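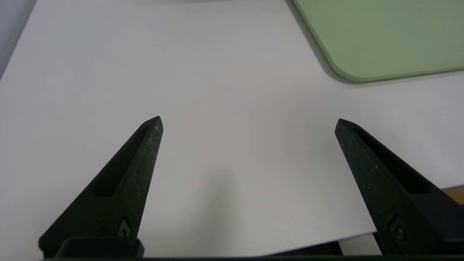

Aitana Cabello has printed the fingers for her robot arm more times than she planned to. The arm lives at the Danside shared workshop, where she has had a bench since June, and it is meant to sort small parts into trays.

"The first pair were too thick at the tip," she says. "They could hold a block but they couldn't get under a washer. So I made them narrower and put a slot down the inside."

Each finger is held to the gripper by a single screw set into a square pocket. That was a late change. Earlier versions were glued, and swapping them meant breaking them off.

The whole build has cost her $554, with $210 of that going on motors. She keeps the receipts in a folder on the same laptop that runs the arm. The control program is her own and she calls it Femance, after a street she used to live on.

Most evenings she runs it for 100 picks and writes down the misses. The total so far is 3,146 picks. Flat things are still the hardest.

"Coins, washers, anything thin," she says. "It closes above them and goes off to the tray with nothing. I'm trying a softer tip next, maybe rubber – I haven't decided on the colour or anything like that, I just want it to grip."

She did look at buying a finished gripper but didn't like the idea of waiting on spares. At the workshop she can draw a new finger after dinner and leave it printing overnight.

Her next job is the wiring, which she wants to run inside the arm before she adds a second camera.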